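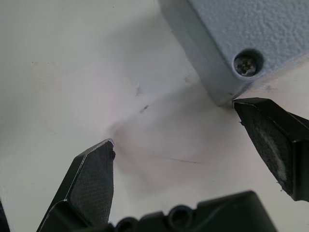
I'd been meaning to get to the Brendau cheese fair for years, ever since my sister came home from it with a suitcase that made the whole train carriage turn round and look. This October I finally managed it, and I came back half a stone heavier and very happy.

Brendau is a small town strung along one side of the river Wan, with a church at one end and the old dairy at the other, and the fair fills everything in between. Parking is in a field past the bridge. Wear boots! I saw a man in white trainers at nine in the morning and I thought about him all day.

Getting in costs nothing, but you buy a tasting card at the gate and they punch it at each stall. The card is good for 20 tastes, which sounded stingy until I'd had eleven and needed a sit down on the church wall with a cup of tea. The stallholders are generous with the knife. Go hungry, take a bottle of water, and start at the church end where the mild ones are, or you won't taste a thing after the blues.

My favourite by a long way was Omolara Onyeka's stall, tucked down the side of the bakery with a queue that kept getting mixed up with the bread queue. She makes a washed rind cheese called Gustirier, orange on the outside and almost runny in the middle, and it smells like a wet dog in a barn. It tastes wonderful, sort of bacony and sweet. She told me she spent three years getting the rind right and fed most of the early ones to her neighbour's pigs. I bought two and then went back for another after lunch (I gave one away in the end, so it was only slightly greedy).

In the afternoon I did the tour of the Stovach dairy, and you really should book this before you go, as I only got on it thanks to a family with a poorly toddler. It lasts an hour and a bit. You put on a hairnet and a coat that fits no human shape, and off you go past the vats, where they were cutting the curd. I could have watched that for ages. They take in 4000 litres of milk a day, all from farms up the valley, and our guide, Aroha Henare, knew every one of those farms and had opinions on their grass.

The best part was the cellar. It goes right back into the hill, and there are around 200 wheels down there on long planks, each one turned and rubbed with salt water by hand. Aroha let us tap one with a little hammer and tried to explain what we were listening for. I nodded a lot. It sounded like somebody knocking on a cheese. The ammonia catches your throat a bit near the back, so if you've got a bad chest you might want to hang about by the door.

Grumbles? A couple. There were nowhere near enough loos, and the one cash machine had run dry by noon. Half the stalls don't take cards, so bring notes. The hot food was mainly toasted cheese sandwiches, and by two o'clock I'd have given a lot for an apple. The brass band was lovely but they'd put it right next to the cheesemaking talk, and I heard perhaps one word in three about rennet.

I stayed over at a bed and breakfast up the hill, where the landlady took one sniff of my bag and asked very politely if it could sleep in the shed. Breakfast was eggs, toast and, of course, a plate of cheese. I'm going again next year with my sister, and we're taking a cool box with a proper lid.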